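Search tickets... Go

Last updated 5th December
2 min read

Ticket: Praria label printer skips every other label, Nillholm stockroom
Status: open, waiting on part

Swapped the roll, same thing. Cleaned the head, same. Ran calibration 2 times -- feeds fine on the test page, then skips again once the real job starts.

Driver was the old one from July. Updated, restarted the spooler, no change. Job is 800 labels so cant just hand feed it.

Gap sensor looks worn. Peeters has the part, ordered. Untill then send small jobs to the Zorkham printer by the back door -- set the darkness down 2 steps or it smears.

Paint bucket labels still to do, they go first when its back up.

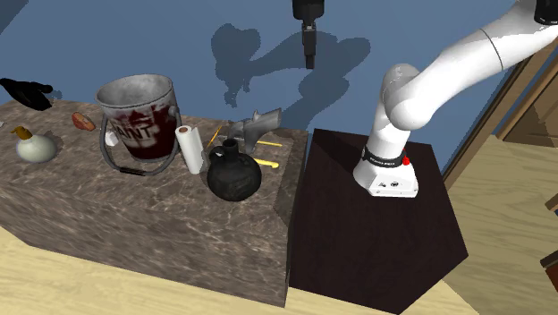 Paint bucket, dark red with pale lettering, handle hanging at the front.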